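Selvaraj Cassim
Aug 22, 2018

Rearranging the prep corner tonight. The cutting board stays out for good now. I was putting it away after every meal and getting it back out 20 minutes later.

Oiled it in July and it still has a few marks. Fine by me.
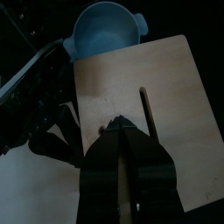 Next is the drawer under the counter. I bought a pack of 100 skewers last summer and 44 are left, so those get a jar.

Bowls with handles go on the low shelf. Plates tomorrow.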